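Packing on the white table

Friday, December 28, 2018

I have been off work since Monday and I have spent a ridiculous share of that time packing, and I loved it! We leave for Staten on Sunday morning (four nights at my aunt's) and I wanted, for once, not to be stuffing socks into side pockets while the cab waits outside.

The big change this year is that I pack on the table. I used to do it on the bed, where everything sinks into the comforter and goes missing. In July I lost a phone charger that way and found it under the pillow after we came home. Oleksandra Palamarchuk, Olia to anybody who has eaten her dumplings, told me to try a hard, pale surface and she was so right. Dark things show up right away. Gray socks, black cables, the little zip pouch with the earplugs — all of them just sit there waiting to be picked up.

My other discovery is the kitchen scale. My toiletries came to 500 grams, and 114 of those were one jar of hand cream! I scooped a little into an old lip balm pot and left the jar on the shelf. The book stays, whatever it weighs. It's the second Mykhailiuk mystery and I have 28 pages left, so yes, the third one is coming too.

Still to pack: the good scarf, the cookie tin for my aunt, tights, and the Plestevier game, if I can find the dice.

Soft bags are what I'd recommend to anyone going away for under a week. They squash under a seat, they forgive you for the extra sweater, and when you get home they fold up into nothing much. I've gone back and forth on color for years (I had a bright orange one in college and adored it), but black against a white tabletop is so easy to spot, and the one at the top edge of the photo, bag or soft case or whatever you like to call it, stands out even with all the blur. I'm a convert to that table.

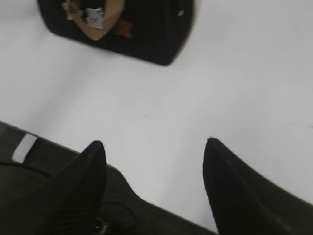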